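Ticket 828: Climbing clinic sign-up puts everyone on the same rope
Opened by: Zerrin Erdem
Product: Jitness booking, Gedbridge festival site
Status: Waiting on customer

2025-03-25, first message
I signed up for the Saturday crack climbing clinic at Gedbridge. The confirmation says I am an instructor. I have climbed outside four times and cried on two of them, so please fix this before someone hands me a rack.

Reply, Marin Ivanov
Thanks, Zerrin. Your account was tagged "lead" because you ticked "I can lead" on the skills form. The form means lead climbing. The database means lead the clinic. They have never met. I've removed the tag. Please log out, log back in and check your schedule.

Zerrin Erdem
Schedule now says student. It also says I'm in clinic 25, Ice Tool Sharpening, in June. 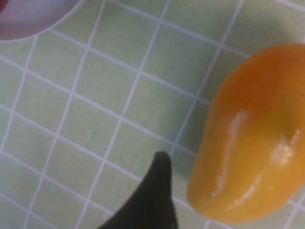

Steps tried so far
1. Cleared the browser cache. Still sharpening.
2. Canceled clinic 25 and rebooked crack climbing. Got error 952, "climber already on wall."
3. Used the phone app. Same error, bigger letters.

Reply, Marin Ivanov
Error 952 means the old instructor booking is holding your spot, so you are blocking yourself. I released it by hand and put you back in crack climbing, student, group 10. Bring tape. Can you confirm what you see now?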